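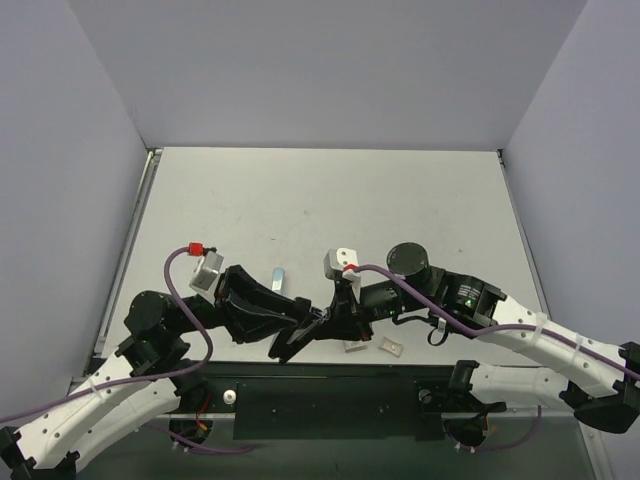

윤채목

그림 3. 옅은 라벤더빛 회색 벽면과 미색 상판의 인접 배색

4.2 저채도 밝은색의 명명 일관성

실내 마감재의 색이름 조사에서 저채도 밝은색은 응답자 간 일치도가 가장 낮았다. 분석에는 Irnance 색표집의 색표 316매에 대한 유효 응답 1,543건을 사용하였으며, 무응답과 중복 응답은 사전에 제외하였다. 회색에 보라 기미가 약하게 섞인 색표는 '회색', '연보라', '라벤더'로 응답이 갈렸고, 미색 계열은 대체로 '흰색'에 흡수되었다. 그림 3과 같이 두 계열이 맞닿은 배색에서는 동시대비의 영향을 함께 고려해야 한다.

수식어 사용에서도 차이가 나타났다. '옅은'과 '연한'은 서로 대체되는 경우가 많았으나 '흐린'은 명도가 낮은 색표에 한정되었다. 복합 색이름 354건은 기본색이름으로 환원한 뒤 5단계 척도로 재부호화하였다. 재부호화 기준은 11월 예비조사에서 확정한 것을 따랐다. 광택도의 효과는 4.3절에서 별도로 다룬다.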